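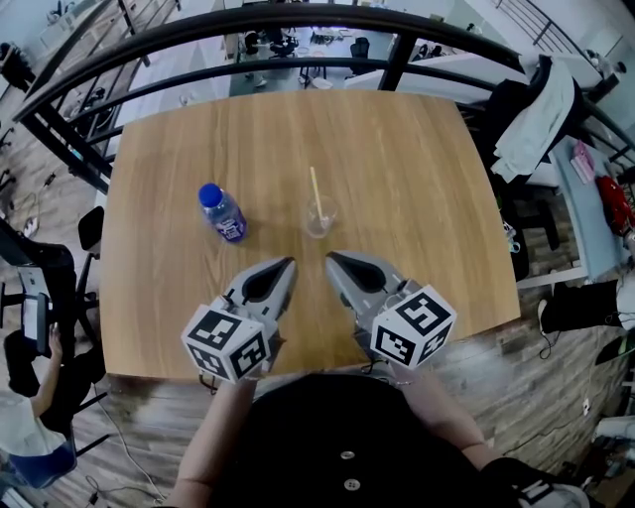

Home | Notices | Get involved | Contact

Call for participants: does a nicer office get a better tidy-up?

Lallow is looking for up to 19 people to spend a morning at our Walar office putting ordinary things back where they belong. Bottles, cups, packaging, the jacket left on a chair. You tidy, we take notes, and afterwards you tell us what annoyed you.

We should say where we stand. Plunberg, who advise on workplaces, reckon a pleasant room makes people clean up after themselves. We have our doubts. In our experience a half-finished drink sits on a good oak table just as long as it sits on a cheap one, and a cheerful sign beside it changes nothing. We'd like to be proved wrong, but we won't colour the results to suit anyone.
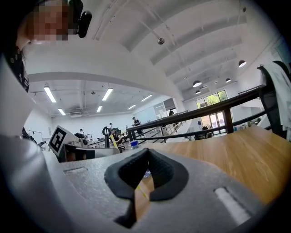 Lighting is the part of the Plunberg theory we trust least. They favour softer light over the places where people eat and talk, and plain office light everywhere else. Our building has both already, with black dome pendants on one side and fluorescent panels set in a lower ceiling on the other, so you'll do a short round under each. If you notice no difference, write that down. It's a perfectly useful answer.

You don't need experience, and being neat at home is no advantage. You must be 18 or over, able to use stairs, and free for one session of 2 hours in April. Tea and biscuits provided – modest ones. There's no fee, and we won't pretend that exposure or a certificate makes up for it.

To apply, write a few honest lines about the worst shared kitchen you've used and send them to the Dufour desk at Lallow by January 31, 2021. Quote notice 1249.

10 shares | 2 comments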